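Search this site Search Go

Molside vs. Flimstead fingers, second round

Thu 23 January

Print this post | E-mail this post

The Molside fingers went back on the arm this week. I had been running the Flimstead set since August and wanted both on the same task with the same controller settings before ordering more of either.

The task is toast. A slice standing in a slot leaves very little room on either side, so finger thickness at the tip matters more than rated force. Closing force stayed at 14 N for both sets. Approach speed was also the same, and I re-ran the wrist camera calibration after each finger change. 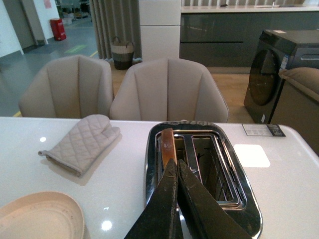
The Flimstead tips are 3 mm thinner and go in with less fuss, but they flex. At 14 N the tips splay enough that the slice pivots as the arm lifts. The Molside tips are stiff and hold the slice square, but the approach has to be within a couple of millimeters or one of them lands on a guard wire. I logged 17 of those contacts in 306 attempts, nearly all with the wrist rolled too far.

Chrome is a separate problem. The depth stream from the Quintero camera drops out along the shiny edges, so I stopped using depth for the final approach and servo on the color image alone -- slower, but it doesn't jump.

The Tekholm controller has been fine. Its force limit trips late if the filter is left at the default setting, so I turned the filter down and accepted the noise.

Next is a pair of Molside fingers ground thinner at the tip. I have one spare set to ruin.

Print this post | E-mail this post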